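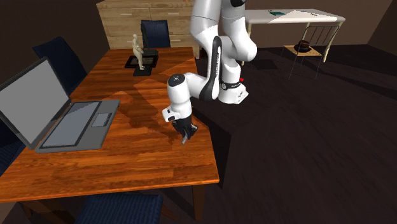 Unit 4: Reviewing a Packaged Simulation Kit

Filed under: Course Materials / Automation / Handouts
November | Posted by the course staff

Read this handout before the lab session. We will use the Trirker simulation kit from Trukstead as our worked case for the next two classes. You do not need to like the kit or recommend it. You need to be able to say what a buyer gets, what the buyer still has to build, and what you would test before signing anything.

What is in the package

Trirker is sold as a yearly license. The teaching license is $400 per seat and the commercial one is $600. Both come with the same software. The commercial license adds phone support and the right to use results in paid work.

The base package has 11 furnished rooms and a library of 62 loose objects that can be placed on tables and other surfaces. It also includes one arm model with a two-finger gripper and a scripting tool for moving it. Extra rooms are sold in packs. The one we will use in lab, called Serley, is part of the base package.

Serley is laid out as a home room with a long wooden table, blue chairs and a dresser behind. The arm's base sits past the right edge of the table and the gripper works from above, pointing down. An open laptop takes up much of the left side, and a figurine stands toward the far end. Our first exercise starts with the gripper low over the wood to the right of the laptop.

Why the room matters

Many older kits give you a bare gray table and one block. That is fine for checking arm math. It tells a buyer very little about how a program will handle a table that is already in use. With a large item like the laptop in the work area, a path that was legal on a bare table may not be legal anymore. Part of your job is to find out how the kit reports that. Does it stop the arm, log a warning, or let the parts pass through each other?

Surfaces matter too. The tabletop in Serley has a strong grain and hard-edged shadows across it. If you plan to use rendered views to train or test a vision program, look at how the shadows fall near the gripper. Then turn the main light and look again. Write down whether your detection results change.

Where the kit is thin

Staff used Trirker for one term before adding it to this course. These are our notes, and yours may differ.

The laptop screen is a blank gray panel and the keyboard is a plain area without separate keys. You can use the model as an obstacle. Don't plan a key-pressing exercise around it.

Contact settings are set per object, and the defaults are the same for nearly everything. A figurine and a book should not slide the same way. Budget time to fix these by hand.

The scripting manual covers joint moves well and gripper force poorly. There is half a page on force and it has an error in the units. Use the corrected table on the course page.

Saving a changed room makes a full copy, so disk space goes quickly. Delete old copies at the end of each session.

Comparison product

The second kit in this unit is Robles. It loads faster and its force controls are easier to find, but its rooms are mostly factory cells. There is no home setting in the base package. If your customer is building for warehouses, Robles may be the better buy even though the scenes look plainer. State the customer in the first line of your review so the reader knows what you are judging against.

Lab steps

1. Open Serley and let the arm go to its start pose.
2. Lower the gripper until the kit reports contact with the tabletop. Record the height.
3. Raise it and plan a straight move left, toward the laptop base. Record what the kit does.
4. Repeat step 3 with collision checks turned off.
5. Place one library object on the clear wood near the gripper and try a grasp with default contact settings.
6. Change the friction value once and try again.

What to turn in

Two pages, typed, plus your log file. Give the license cost for a team of your choice, list the work the buyer would have to add, and end with buy, wait or pass. Logs with missing step numbers will be returned for a redo. Bring a printed copy of the review to the second class, where we go over Robles.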